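Search this site Go

Print this article | E-mail to a friend

Valier interval trainer: worth the money?

The Valier clips to your waistband and buzzes when it's time to sprint or recover. I wore mine through 16 sessions in March and I'm yet to see what it does that a cheap watch doesn't.
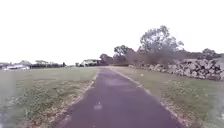 Mahtab Amini wrote in to disagree: the buzz got her through hill repeats she'd have quit, and she's never had to look at a screen.

Fair enough, but the buzz is faint on mine – I missed plenty of them.

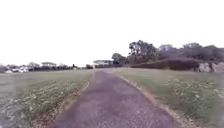
The "adaptive" program is my other gripe. It gave me the same 88-second recovery whether I was fresh or cooked, and the manual doesn't explain how it's meant to adapt. The clip is solid, I'll give it that. At $37 I might shrug. The colour choices cost extra.
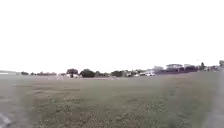
Short grass, open field.

Two and a half stars. Borrow one first.

E-mail | Print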